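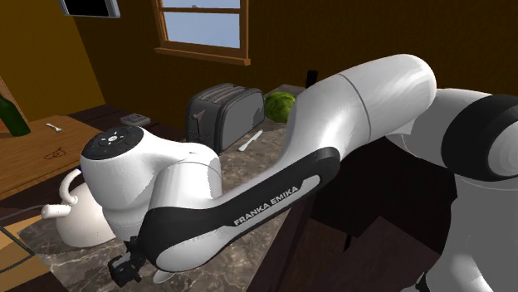 Simulated kitchen interior with a Franka Emika arm.

Ploria Climbing Film Project
Progress report to the Lumenta Outdoor Fund
8 October period, second report of the grant

Summary

The project is on budget and a little behind on editing. Filming at Redoveck is finished except for one route. Two of the four short films are complete and the third is at rough cut. We are asking for one change to the plan, set out under "Request" below. Nothing else in the grant agreement needs to change.

What the grant is for

The fund agreed to support four short films about beginners learning to climb outdoors, all made by club members using small action cameras. Each film covers one stage: first visit to the crag, learning to belay, seconding a route, and leading an easy route. The films are to be free to watch and free for other clubs to show at their own introductory evenings. The grant also pays for a shared camera kit, which stays with the club afterwards.

Filming

We filmed at Redoveck on 13 days between February and the end of the summer. Three further days were lost to rain. On one of them we had already walked in with all the gear, and the travel cost for that day is included in the accounts.

The first two films were shot on the lower tier, where the routes are short and there is plenty of flat ground for people to stand about on. The belaying film took longer than planned. Wind noise spoiled most of the speech from the first two sessions, and we went back and recorded the instructions again with a clip-on microphone under a jacket collar. The second version is clear and we used the same set-up from then on.

The seconding film was shot on the upper tier. We needed three cameras for this: one on the leader's helmet, one on the second's chest and one fixed at the belay. The chest camera gave poor results on steeper ground, as it mostly filmed rock at close range. We moved it to the helmet on the next visit.

The leading film has one route left to shoot. The landowner closed the path to that part of the crag while a wall was rebuilt. The path is open again now.

A total of 31 club members have appeared in the films or helped with the filming. Everyone who can be recognised on screen has signed a consent form. Two members asked to be taken out of the first film after seeing the draft and we re-cut it without them.

Editing

Editing is the part that is behind. We underestimated how long it would take to sort the footage. There are 879 clips on the club drive, many of them several minutes long, and a fair number begin with someone walking to the foot of the route. Early on we had no agreed way of naming files, and clips from different cameras had the same number. We now copy everything off the cards on the evening of the shoot, put it in a folder for that date and camera, and write one line for each clip worth keeping.

Current position:

First visit to the crag: complete, subtitled, published.
Learning to belay: complete, subtitled, published.
Seconding a route: rough cut done, sound and subtitles to do.
Leading an easy route: about half the material sorted, one route still to film.

The belaying film was checked by two qualified instructors before it went out. They asked for two changes. One was a closer view of the knot being checked, which we filmed again indoors. The other was to remove a shot in which the brake hand was hidden behind the climber's leg. Both were done before publication.

Equipment

The fund paid for three cameras, spare batteries, memory cards, helmet and chest mounts, and a waterproof case. We bought Fakton mounts for the helmets because they could be tied on with a second cord as well as the sticky pad. One pad came off in February in cold weather and the camera stayed on its cord, so we have made the second cord a rule for everyone.

Battery life in the cold has been poor. On winter days we got less than half the running time we had in summer. We now carry the spares in an inside pocket and swap at the belay.

One lens cover was scratched in a chimney and has been replaced from the spares budget. All three cameras are in working order. The kit list is kept with the club rope log and items are signed out in the same way.

Showings

The first two films were shown together at the club's introductory evening in Ploria. Three other clubs have asked for copies and one has already used the belaying film with its own beginners. Their feedback was that it was useful but ran too long in the middle section. We agree, and the third film will be kept shorter.

We have not yet held the public showing promised in the application. We would like to wait until all four films are ready.

Money

Spending is within the agreed total. Travel is slightly over because of the rain day and the extra sound session. Equipment came in under, mainly because a member lent us a tripod and we did not need to buy one. After moving the difference across, there is £200 left unspent. Receipts are attached to the copy of this report sent by post.

Request

We ask the fund to let us spend the remaining £200 on an external hard drive and on printed cards with the web address of the films, to be left at climbing walls. The hard drive was not in the original budget. At present there is one copy of the footage on the club drive and a partial copy on a member's laptop, and we would prefer two full copies kept in different places.

We also ask to move the finish date of the fourth film back by two months. This would not affect the cost.

Work for the next period

Film the last route at Redoveck on the first dry day when enough people are free.
Finish sound and subtitles on the seconding film and send it to the instructors for checking.
Sort the remaining clips for the leading film.
Book a room in Ploria for the public showing once the fourth film has a finish date.
Write a short page for other clubs on mounting cameras, naming files and recording speech outdoors.

The next report will follow when the seconding film is published. Questions about this one can be sent to the club's usual address.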